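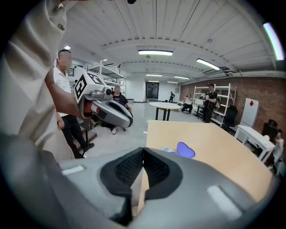

Sarmīte Ozoliņš wrote back after the first release that a chore is only finished when you would not go back and do it again yourself, and that by this measure most robots she had tried could not yet fold a towel. We have kept her test as the pass mark in this set.

Lundudura chores set

What it is
3,734 recordings of people doing household and shop-floor chores with hand-held grippers, meant for training robot arms. Each recording covers one chore from start to finish. There are 63 chores, from wiping a table to sorting screws into trays.

How it was recorded
People worked in pairs or small groups in a shared room, using the furniture already there. Nobody was told how to do a chore, only what the end state should be. Recordings where the gripper's position was lost for more than 10 frames in a row were dropped.

Can machines do these yet?
Some of them. We trained one policy on the full set and ran it on the Metitz arm. Picking up a single rigid object and putting it on a shelf passes most of the time. Cloth, cable ties and anything in a bag mostly fail. 23 of the chores have never passed — these are marked "open" in the task list.

Malte Schmieder repeated the shelf chores at Rieger on different furniture and got lower scores on the upper shelves. His results are in the folder named dimivton.

Known problems
Left-handed recordings are few.
Labels for "wipe" and "polish" overlap. Treat them as one.
Audio has been removed from all files.
Other people are often in view. Do not try to identify them.

Updates
The next release is planned for October and will add two-handed chores. Send label corrections as a single text file, one line per recording.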